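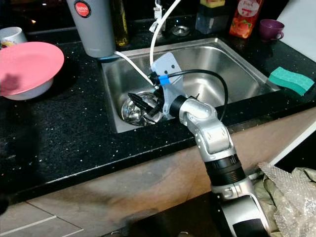

My sister-in-law says a dishwasher is the only sane choice for a family and that anyone still washing by hand is showing off. Okay, fair! She has three kids and I have a cat. But I lived with a dishwasher for years in our Skascombe apartment, and I'm still not getting another one.

The quote I got in April was $700 for the machine plus $88 to haul the old one away, and that's before you lose a whole cabinet (in a kitchen my size, that's where the pots live). I'd also be back to rinsing everything first, then playing that nightly puzzle with the bottom rack. No thanks.
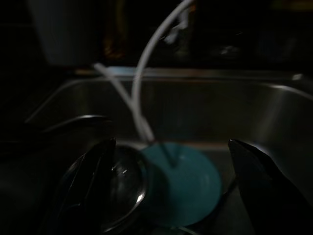 And I like the twenty minutes, I really do. I put the radio on, I run the water, my phone stays in the other room because my hands are soapy. Some of my best talks with my husband happen while one of us washes and the other dries. We never once had a good talk while loading a machine – mostly we argued about forks.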